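**Skaleck, Thu 6 April.** Jitel today released results from its household chores trial at the Sternness test rooms. Two arms were asked to pick folded umbrellas off the floor and put them in a storage box.

Over 1,000 attempts, 98 ended with an umbrella dropped outside the box. Wrist loops caused most of the drops. Jitel does not consider the system ready for homes and has set no sale date. 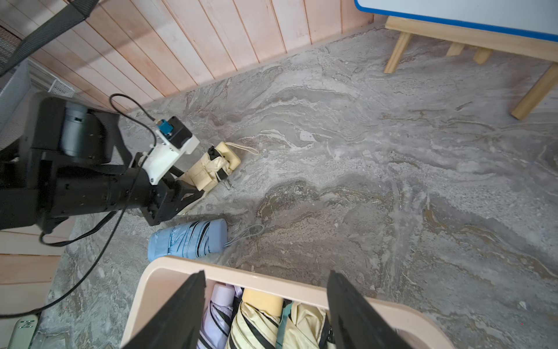

*Folded umbrellas on the floor and in the storage box. Photo: Jitel*

Towel and shoe trials start in September with Ccori.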